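Is it worth fixing an old remote or do I just buy a universal one?
Asked by Venla Lehtinen, December 2024

My Erkik TV is 18 years old and the volume button has quit - everything else works. A new original is $239 from the only seller I can find, which is nuts. Mine is the long black glossy type, similar to this.
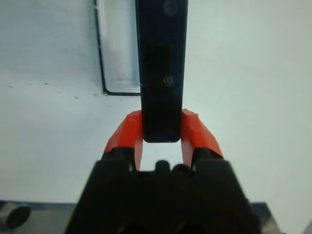
Long, dark and shiny, rounded at the end.

Has anyone cleaned one of these themselves?

2 answers

Joni Pitkänen
Yes, do it, it's easy! Mine had the same trouble (years of coffee, I think). Take the batteries out, look for screws under the battery door, then run an old guitar pick along the seam. Wipe the rubber pad and the board with rubbing alcohol and give it 5 minutes to dry.
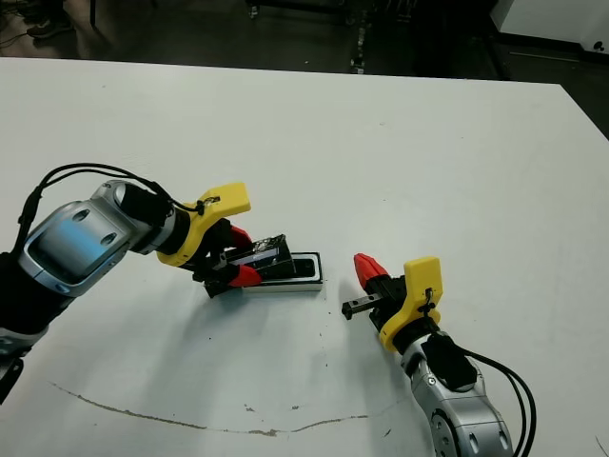 Remote screws are tiny and they roll, so think about where you're going to work before you open anything. I lost one in the carpet in January and never found it. A plain white tabletop like that one is great because dark little parts show right up - even the small black fastener on the yellow bracket is easy to spot. Put a towel down if yours is slippery.

kallach835
just get a universal, mine's a Laitinen and it works fine with everything except the soundbar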